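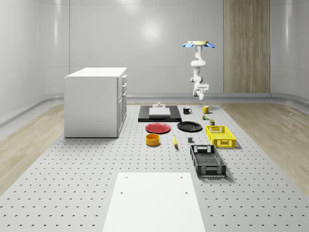 News > Press Releases > Accessories

Plistier Introduces Saltstead Line of Men's Belts and Braces

PRASAU, October — Plistier, a maker of men's leather goods and accessories, today announced the Saltstead line, a collection of belts and braces for business, formal and weekend wear. The line goes on sale this month through the company's own shops and selected menswear stores.

Saltstead opens with five belt styles and a matching group of button-on braces. The belts are cut from full-grain cowhide supplied by the Mudaliar tannery, which has worked with Plistier since the company's first season. Each strap is edged, dyed and polished by hand at the Prasau workshop before the buckle is fitted.

"Our customers have asked us for a belt that can be worn with a suit during the week and with plain cotton trousers on the weekend," said Esko Tuominen, managing director of Plistier. "We spent a long time on the width. A strap that is too wide looks heavy under a jacket, and one that is too narrow is lost against denim. Saltstead sits between the two."

The dress belts are offered in black, dark brown and oxblood, with a slim brass or nickel-finish buckle. The casual belts come in tan and olive and have a softer, unlined strap that will darken with wear. All buckles are held by a screw fitting, so that a customer may change the buckle or have the strap shortened without new stitching.

The braces are made from a firm woven wool ribbon with leather ends in the same shades as the belts. They attach by buttons only. Customers whose trousers do not have brace buttons may bring them to any Plistier shop, where a set of six will be sewn to the inside or outside of the waistband at no charge with the purchase of a pair.

Mohandas Nadar, head of design, said the colors were chosen to match the shoes most men already own. "A belt should be close to the shoe in color and in shine, but an exact match is seldom needed," he said. "With braces there is more freedom. A man in a navy suit can wear a deep green or a wine ribbon, and very little of it will show until he takes off his jacket."

Plistier advises customers to choose a belt one size above their trouser waist, so that the pin rests in the middle hole. Belts and braces should not be worn together. Leather should be wiped with a dry cloth after use and hung by the buckle, away from direct heat.

Belts in the Saltstead line start at $100. Braces are priced at $193, and a boxed set of one dress belt and one pair of braces is available for $248. Belts are made in even waist sizes, and longer straps may be ordered from the workshop. Initials can be stamped on the inside of any strap — please allow extra time for these orders.

About Plistier

Plistier designs and makes belts, braces, wallets and small leather goods for men. The company is based in Prasau, where it runs its workshop and repair service.

Recent Releases

Plistier Extends Repair Service to Wallets and Card Cases
Mohandas Nadar Named Head of Design
New Winter Glove Colors Arrive in Shops
Plistier and Mudaliar Renew Leather Supply Agreement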